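Can a machine tidy your table yet? Tips from the Hukosgate repair room

Many people who come to our repair room in Hukosgate ask the same thing. They have a vacuum robot, they are happy with it, and now they want to know when they can buy the one that clears the kitchen table. I have worked with small machines for 23 years, first in a factory and now at the bench, so I will try to answer chore by chore. After each one I write what you can do at home in the meantime.

Floors

Yes, this works. A flat floor is the easiest job in the house. The machine needs to roll, to turn and to find its way back to the charger. My old one, which my family calls Bruno, has done the hallway for 5 years on its second battery.
Tip: lift the chair legs and the cables before you start it. Cut the hair from the brush with small scissors every month. If the wheels squeak, clean the axle with a dry cloth first. Do not put oil there, it collects dust.

Washing up

The dishwasher is also a robot in some way, only we stopped calling it so. The washing is solved. The loading is not. Plates in a rack are all similar, but a sink after dinner is a heap, and in this heap there are glass, fat and knives together.
Tip: sort in the sink before you load. Spoons in one cup, handles down, and mix them with the forks so they do not lie inside each other.

Folding

Partly. I have seen machines fold towels, one after another, quite nicely but slowly. A shirt with buttons takes much longer, and a fitted sheet I have never seen done well, also not by me.
Tip: put the laundry in order when it is still in the basket. All towels together, all socks together. You will save more time than with any machine I know.

Screwing and sorting in the workshop

On the shop floor the answer is better. At Skesano, where I worked before, an arm put 39 screws in a housing and did it the same way all night. But the parts came in trays, always in the same position. When somebody put a tray in the wrong way round, the arm stopped and waited for a person.
Tip: copy this idea at your own bench. Small trays, always in the same place, one kind of screw in each. Your hands also work faster when they do not search.

Clearing the table

Not yet, in my opinion, or only with much patience. A gripper with two fingers has to decide for each thing how hard to press and from which side. A cereal bag bends when you press it. A satin pouch has almost no shape of its own. A glass mug is hard and smooth, and if there is a spoon leaning in it and a little water at the bottom, you must keep it upright all the way. Cables are the worst, they catch on everything.
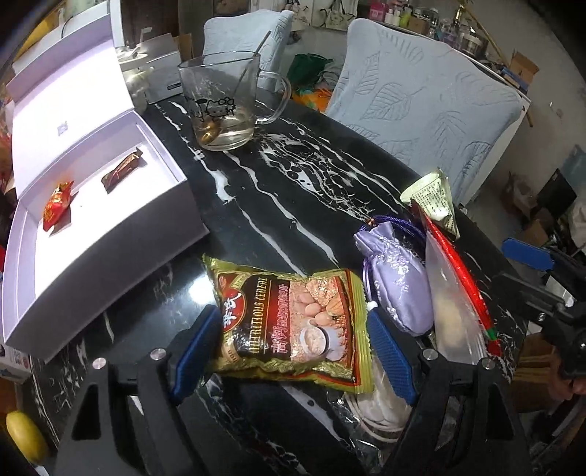
Wiping

Nearly. Wiping a free surface is possible for a machine, but first the surface must be free, so we are back at the point before.
Tip for stone tops: use warm water with one drop of washing-up liquid, then a dry cloth. No vinegar and no lemon on marble, the acid makes dull spots.

What I would do today

1. Buy the floor robot if you have mostly flat floors. Look first if you can get brushes and batteries for it.
2. Keep a tray for the table. Everything small goes on it, and the tray is carried away in one go. I learned this from the tea shop Dương and it takes less than 3 minutes.
3. Roll up cables and close them with a strip of Velcro before you put them down.
4. Wait with the rest. The prices are high, and for most of these machines I do not know yet where the spare parts will come from.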